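BOSTIER HOUSE FAMILY LODGING SOCIETY
Board of Directors, Regular Meeting
Minutes (September)

Location: Dining room, Bostier House, with a telephone link for directors outside the region

Present: Chair, Vice-Chair, Secretary, Director of Finance, Directors at Large, House Manager (non-voting), Night Supervisor (non-voting, items 1 to 5)
Regrets: Hospital Liaison

1. Call to order
The Chair called the meeting to order at 6:30 p.m. and confirmed that quorum was met.

2. Approval of agenda
The Secretary asked that snow removal be added under new business. The House Manager asked that the laundry contract be dealt with before the finance report so the figures could be discussed together.
MOTION: That the agenda be approved as amended. Moved, seconded, CARRIED.

3. Minutes of the previous meeting
A correction was noted under "Kitchen". The second refrigerator is assigned to the upper floor and not to the Ostrowski Wing.
MOTION: That the minutes be approved as corrected. Moved, seconded, CARRIED.

4. Business arising
4.1 Elevator. The inspection has been completed and the certificate is posted in the car as required. The contractor advised that the door closer should be adjusted again before winter.
4.2 Hospital shuttle. The Chair reported that the hospital is willing to move the last evening run to a later time, provided the Society can show there is demand. Night staff will keep a tally at the front desk until the next meeting.
ACTION: Night Supervisor to set up a tally sheet.
4.3 Guest telephone. The line in the front hall is seldom used, but several directors felt it should be kept for families whose cellular service does not reach the valley. No change was made.

5. Night Supervisor's report
The summer was busy and there were no serious incidents. Late arrivals continue to have trouble finding the side entrance, as the sign cannot be read from the road after dark. The Board discussed a lit sign and a second lamp over the door. The lamp was preferred on grounds of cost and consideration for neighbours.
A noise complaint was received from the property to the north regarding early deliveries. The supplier has been asked not to unload before 7:00 a.m.
ACTION: House Manager to obtain a price for an exterior lamp.
The Night Supervisor left the meeting at the close of this item.

6. Ostrowski Wing
The House Manager spoke to the written report circulated in advance. Bookings for the wing are being accepted through the hospital social work office only, and families travelling with children have priority. Average length of stay has increased over the past year, and the Board asked that this be tracked separately from the main house.

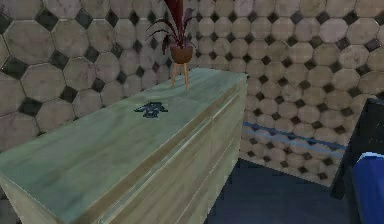
Dresser, with a potted plant toward the far end.

Discussion followed on the following points:
6.1 Storage. Longer stays mean more luggage. The House Manager proposed that suitcases be labelled and kept in the basement at a family's request. Directors agreed, provided that no medication or valuables are accepted for storage.
6.2 Plants and flowers. A director asked whether the scent-free policy covers cut flowers. The policy mentions perfumes and cleaning products but says nothing of flowers. The Secretary will draft a line asking guests to avoid strongly scented bouquets in shared areas.
6.3 Quiet hours. These remain as posted. It was suggested that the notice be reworded in a friendlier tone, as many guests are under strain and the present wording is abrupt.
ACTION: Secretary to circulate revised wording for 6.2 and 6.3.

7. Laundry contract
The agreement with Cludar Linen Service ends at the close of the year. Cludar has offered to renew for a term of 3 years with pickup on the present schedule. A second quotation was received from Pruneck Textile Care. Its rate per bag is lower, but pickup would be less frequent and the Society would have to buy its own bins.
The Director of Finance noted that the difference between the two is small once the bins are counted. The House Manager said that Cludar has been reliable, although pillowcases have gone missing on several occasions, and asked that any renewal include a clause on lost items.
MOTION: That the Society renew with Cludar Linen Service, subject to a satisfactory clause on lost items. Moved, seconded, CARRIED. One director abstained.

8. Family rooms: guidelines for guests
The draft guidelines were reviewed. Most of the text was acceptable.

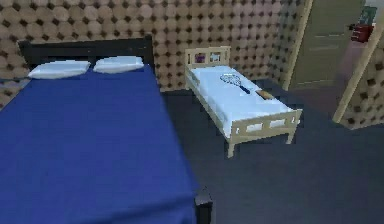
Bedroom with a large bed and a smaller child's bed.

Changes requested:
8.1 The paragraph on sleeping arrangements should state that children remain in the care of a parent or guardian at all times, including overnight.
8.2 Requests for a crib should be made when the booking is confirmed. Staff cannot promise one on the day of arrival.
8.3 The key deposit should be stated plainly as $50, refundable at checkout. The draft gives the amount in one section and leaves it out of another.
8.4 The sentence about siblings visiting the ward should be removed. Ward visiting is the hospital's responsibility and its rules change from time to time.
MOTION: That the guidelines be adopted with the above changes. Moved, seconded, CARRIED.

9. Finance report
Revenue from room contributions is slightly under budget and donations are slightly over. Heating costs will be reviewed once the new rate is published. The Board received the report for information.

10. New business
10.1 Snow removal. Last year's contractor is available on the same terms. The Board asked that the ramp be cleared before the parking lot.
10.2 Volunteer drivers. Deferred in the absence of the Hospital Liaison.

11. In camera session
The Board moved in camera at 8:35 p.m. to discuss a staffing matter and returned to open session at 8:50 p.m. There was nothing to report.

12. Adjournment
MOTION: That the meeting be adjourned. CARRIED. The meeting adjourned at 9 p.m.

Recorded by the Secretary. Draft until approved by the Board.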